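We Need a Table, or So I Am Told

The old kitchen table went in May. It had been going for years, in the sense that one leg had been leaving the other three at a rate you could only notice if you put a pea on it, and then one morning I leaned across for the marmalade and the whole thing sank gently to one side like a tired horse. Nothing was broken except a jar I'd never liked. We propped it up on the big atlas for a week and then took it to the tip, where a man looked at it and pointed at a skip without speaking.

I assumed that buying another would take a Saturday morning's worth of effort. You go to a shop, you knock on a few tops with your knuckles as if you know what you're listening for, you pay, and you go home. My parents bought a table once. I don't mean they bought one that I particularly remember, I mean they bought one, singular, in the early years of their marriage, and it's still there with my maths homework pressed into it if you catch it in the right light.

First there is the question of size. Our kitchen is a corridor that somebody has been optimistic about. I measured it with the steel tape, then measured it again because the first answer was upsetting. If anyone is to open the oven while anyone else is sitting down, the table can't be more than 36 inches across, and the person sitting down will need to breathe in whenever there are roast potatoes. Shops don't like 36 inches. They like a table for two people who are fond of each other and eat nothing but toast, or a table for the signing of treaties.

Then there is the question of what it's made of, and this is where I lost most of the summer. I had thought the choice was wood. There are in fact more surfaces than there are dinners to put on them, and each has its own following on the internet, composed of people who'll tell you that every other kind will ruin your life. Wood marks. Glass shows fingerprints and your own knees. Stone is cold on the elbows and apparently hates lemons. Then there's white, just white, which half the household was strongly in favour of and which I was against on the grounds that I eat curry. 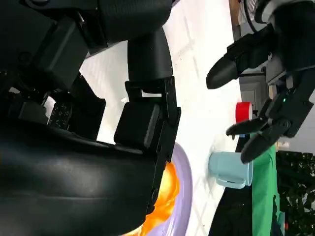
White, with faint grey lines and a few specks. It is always a few specks.

My case against white is that it keeps a diary. Our old table was the colour of gravy, and I now see that this was a kindness. You could miss a whole corner with the cloth and it would say nothing. A pale one would have views. I grew up with an aunt's white bathroom and can still feel the guilt of having used the soap.

The case for white, as put to me across the ironing board we were eating off at the time, is that the kitchen has one small window facing a wall and any table in there ought to be pulling its weight. I said I didn't think furniture could be asked to give off light. I was told that wasn't what had been said.

So we went to Clestlow, where there is a retail park with a furniture warehouse the size of a small airport and roughly as well signposted. You come in through beds. I don't know why you always come in through beds. By the time you've walked past all those turned-down duvets you're in no state to make a decision about anything, and then it's sofas, and somewhere in sofas there was a grown man fully asleep with his shoes off and a carrier bag on his chest. We went quietly by.

Tables were at the back. They had names, as everything does now. I took against the Steinbach at once, a great slab with legs like a grand piano's, which came with a card explaining that it was "a table for gathering". I have sat at a good number of tables and I'd say most of them would do for gathering, if you told people what time. The Rivari was lighter and folded down at one end, and I liked it until I pressed on the folding end with one finger and watched the pepper grinder start walking towards me.

And then the Turer, which was pale, and plain, and 36 inches wide. It was £195. I walked round it looking for what was wrong with it. I knocked on it. I got down and looked underneath, partly for the fixings and partly because my back had had enough of standing up. A young man in a lanyard asked if I was all right down there. I said I was admiring the underside and he said fair enough.

What nearly put me off was the way they'd laid it. Shop tables are always set for a meal that couldn't happen. There were linen napkins in rings, a bowl of wooden pears, wine glasses you could have kept goldfish in, and at each place three plates stacked in order of size like something out of a nursery toy. I have never in my life needed three plates at once. When I think about what our table is really for, it's a hot drink and something on a plate, eaten by one person looking out at a wall, and then the same again four hours later by somebody else.

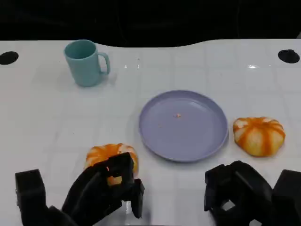 I said this in the shop, rather loudly, and got a look. But I think it's true, and I think it's where people go wrong with tables. You buy for Christmas. You stand there in the warehouse and see the entire family in paper hats, passing sprouts, and you come home with something you have to turn sideways to get past for the other fifty-one weeks. Then when Christmas does come round everybody eats off their laps anyway on account of the telly.

The same goes for crockery, while I'm at it. We were given a dinner service when we got married, and it has been out of its box 2 times, once to look at it and once to see if it was still there. Everything else we own has come in ones. There's a mug from a garden centre, and a bowl that was here when we moved in, and a blue-rimmed thing that we both claim the other one brought. I used to think that one day we'd get a matching set and be proper adults. I've gone off the idea. If they all match then you can't have a favourite, and if you haven't got a favourite then you have nothing to be annoyed about when you find someone else drinking out of it, and that's a good part of the morning gone.

Anyway. We ordered the Turer. Delivery was 14 days, they said, between seven in the morning and six at night, which I would call a day and not a slot. It came in a box so flat that I thought they'd sent the picture of it. The driver leaned it against the gatepost, said "mind your back", and left me to mind my back all the way to the kitchen.

I'll pass quickly over the building of it. The instructions had no words in them. I understand the reasoning, one leaflet for all the nations of the earth, but there are moments when a person would give a lot for a single "not". There was a cheerful little bald figure who did everything right, and beside him the same figure with his mouth turned down and a cross through him, and I honestly couldn't tell you what he had done. By teatime I felt very close to him.

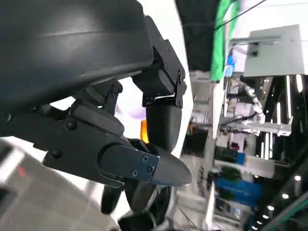 Fixings are what I want to talk about, if you'll let me, as they're where all the trouble lives. Any fool can make a flat top. It's how the leg meets it that decides whether you'll be reaching for the atlas in ten years' time. I never used to give this a thought and now I can't stop, and it's spread well beyond tables. Look at that black bracket up there, all angles and steps, with several small screw holes in it, and tell me it isn't a better class of thing than the two bent bits of tin I was given to hold up an entire dining surface. The bits of tin had one hole each. One hole is a hinge, as far as I'm concerned, whatever the leaflet thinks. I went out to the shed and found a tobacco tin of my grandad's brackets, none of them the same, and put those on as well, so that from below the thing looks like the inside of a piano and from above like anybody's table.

It doesn't rock. I tried it with a pea. I tried it with a full cup of tea, right up to the brim, and then leaned across for the marmalade the way I did on the day of the disaster, and got nothing worse than a wet sleeve.

As for the white, we've had it a fortnight and I've been caught wiping it down twice in one evening, the second time when I thought everyone was in bed. There's a mark by the window end already. I say it's turmeric. The other party says it's a shadow, and that I should try moving my chair. I've tried moving my chair.

The chairs, by the way, are now all too low. They were right for the old table, which had presumably been settling towards them for some years. I eat my breakfast with my elbows up by my ears. There's a page in the catalogue with chairs on it and somebody has folded down the corner, and it wasn't me.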